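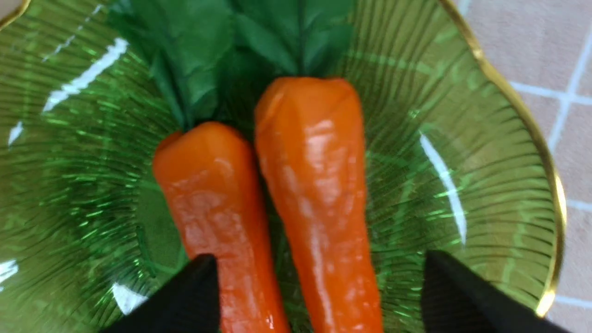

Artificial vegetables

Artificial vegetables, also called faux vegetables, play vegetables or display vegetables, are lifelike or simplified copies of real produce. They are used as table decoration, as children's toys, in shop windows, on stage and in the classroom. Carrots, cucumbers, tomatoes and peppers are among the most popular kinds, and a well-made carrot is one of the great small pleasures of the whole field.

Form and surface

A carrot looks like an easy thing to copy, a cone with some green on top, but real roots are full of dents, rings and little wrinkles, and the best copies have them too. These marks are usually shaped in the mold. They catch the light along the shoulder of the root and make even a very shiny carrot look wonderfully rooty (the word is used by collectors, with affection). Color varies from pale orange to a deep reddish orange. The body narrows toward the tip, and makers vary the width of the shoulder so that two carrots on the same dish don't look like twins.

The leafy top can be handled in several ways. Some makers go for fine, feathery fronds, which look splendid when new but tangle and collect dust. Others choose broad, smooth segments in dark green, less true to the garden but easy to wipe and much loved by children, who tend to pick a carrot up by its leaves.

Cucumbers are made in everything from near black to a bright, cheerful green. They are plainer in outline than carrots, so a lot depends on the ends: rounded, sometimes with a small pale mark at the tip.

Display

Vegetables are often shown on a dish of their own, with one kind to each dish. Ribbed colored glass is a favorite for this. The fine lines run out from the center like rays, and a wavy, scalloped edge with a thin line of gold finishes it off beautifully. Orange carrots on green glass make a strong contrast. Green cucumbers on amber glass turn the same pair of colors around, and the two dishes look terrific together.

The cloth matters more than beginners expect. Dusty pink with a white grid is a good partner for both greens and oranges, and the lines help when spacing the dishes. 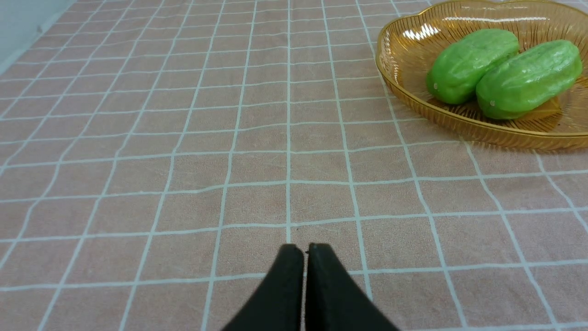

Printed squares also show up every wrinkle, so many people smooth the cloth from the middle outward before anything goes on it. Others like a few soft ripples and leave them alone.

Josefina Benítez, whose booklet Heno is still passed around among hobbyists, recommended 2 vegetables to a dish, laid side by side and touching along their length. Three, she wrote, starts to look like shopping. Her own collection, shown at Brilville in July, ran to 537 pieces, and 200 of them were carrots!

Play and learning

In play kitchens the vegetables are sorted by color, carried from plate to plate, "cooked" and served. Matching games are common too, with orange things going to one dish and green things to another. Long shapes such as carrots give small hands good practice, as the grip is quite different at the wide shoulder and at the narrow end.

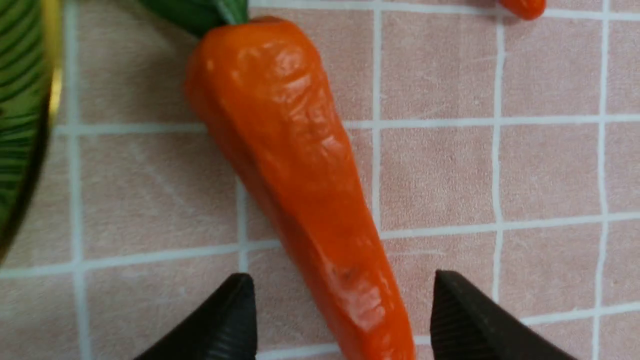
Care

Glossy pieces need only a soft cloth and lukewarm water with a drop of dish soap. Creases hold dust and can be cleaned with a dry paintbrush. Leaves should be wiped from the stem outward. Strong sunlight fades orange sooner than green, and a faded carrot is hard to rescue, although Uritz sells a tinted wax that some collectors swear by.

Ribbed glass dishes are best washed by hand, especially those with gold on the edge.

See also

Play food
Pressed glass
Table setting
Bravo (play kitchen series)

Last edited October 2, 2021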